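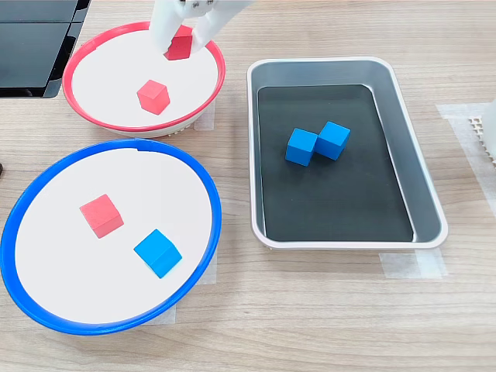 Figure 2. The cube task used to set the equipment budget. The gripper holds a red cube over the red-rimmed dish. The blue-rimmed dish and the lined metal tray stand next to it.

4.2 Cost of one station

We priced a station as everything that has to be on the bench before the first demonstration can be recorded, leaving out the bench and the workstation computer. Both were already in the Prosholm lab and would have been there whatever arm we chose. The items that remain fall under four headings: the arm and its gripper, power and wiring, cameras and mounts, and the objects and containers the arm works with.

The first quote, from Figueroa, came to $1,603 for one station. It was written as a bundle, with the Drunlow arm, two Grelance cameras, a spare set of fingers, a hard case and a service plan. After removing the case and the service plan and adding a second power supply, the price was $1,443. All later figures in this section are built on the lower amount. Shipping is carried separately, as it changed every time we asked.

The hard case was easy to drop because our stations do not travel. The service plan took longer to decide. It covered the arm body but left out the servos, and servos were what we expected to replace. Svyatoslav Shevchuk went through the repair log from our earlier arms and found that the faults fell mostly into two groups, worn servo gears and broken cable connectors. We can fix both on the bench in an afternoon if the part is in the drawer. The money was better spent on the drawer.

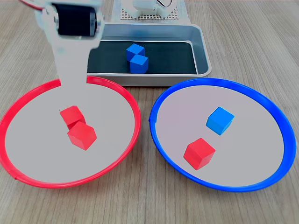
Spares are therefore a line of their own in our plan and are bought with the first order. Earlier we had treated them as something to order when needed, and a station would sit idle while a connector worth a few dollars was in the mail. The lost time does not show up in an equipment budget, but it shows up in operator hours, which we pay for whether the arm moves or not. Each station now gets one spare servo of each size, one set of fingers and a handful of cables. Fingers are the part most likely to be changed for reasons other than wear. Operators want a different tip once the objects change, and it is quicker to swap a pair than to argue over which shape suits everything.

Containers and objects cost very little and are easy to leave out. We list them anyway. A task that uses colored cubes, rimmed dishes and a metal tray can be copied from one station to the next only if the same items can still be bought. On a previous project we ran short of a certain bowl, bought one that looked close, and later had to mark every recording made with it. For the present work Rebecca Ruggiero bought the full set for all planned stations in one order, with extras, and kept the product codes with the purchase record. The cubes are the same size throughout, so that no change in finger opening is needed between colors.

The tray was picked on shape. Its raised sides keep a dropped cube from rolling or sliding off the table, and the sloped walls leave the fingers some room at the edges. The dark liner was added to cut down reflections from the floor of the tray. We priced a purpose-made plastic bin as well, which cost more and came only in large lots. 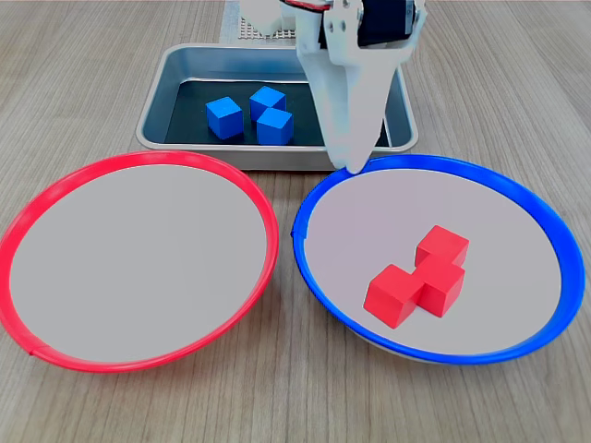 Figure 3. Red cubes grouped in the blue-rimmed dish and blue cubes in the tray. The red-rimmed dish is empty.

4.3 Planning for more than one station

The per-station price does not simply multiply. Tools, calibration targets and label stock are bought once. Spares can be pooled to some degree, and we found that a shared drawer works as long as the stations are in the same room. Power does not pool at all. We budget a supply for each arm plus one on the shelf, and we budget for the outlet too, since the room we were first offered had too few and the electrician's bill would have come out of the same account.

Floor space should be settled before the order is placed. An arm of this size needs little room by itself, but the operator has to sit or stand somewhere, the cameras need a clear view of the work area, and somebody has to be able to reach in and reset the objects without bumping a mount. We lay out the bench with tape first, working from the reach of the arm, and only then decide how many stations fit. On our benches the answer was fewer than we had hoped.

Reset time also belongs in the plan. When the objects have to be put back by hand after each run, an operator spends a fair share of the session doing that. We looked at buying an automatic reset fixture and decided against it. The fixture would have cost more than another arm, and it would have been built for one task.

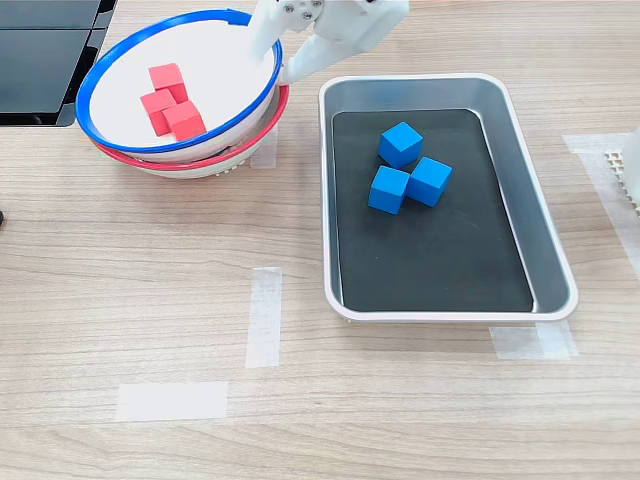

Tape was chosen for marking positions on the table for the same reason. A machined locating plate holds containers more exactly, but it has to be ordered again whenever the layout changes, and in the planning stage layouts changed often. Tape costs next to nothing and can be moved by the person who wants it moved. Its drawback is that strips lift and get replaced slightly off – we check them against a paper template on Monday and after any cleaning.

We suggest that groups making a similar purchase buy one station first, run it on a real task for a few weeks, and keep a list of everything that had to be bought afterward. Our own list included longer camera cables, a second clamp, a better lamp and the extra power supply mentioned above. None of these appeared in the quote, and all of them went into the order for the second station. The full parts list, with the quantities we would buy today, is given in Table 4.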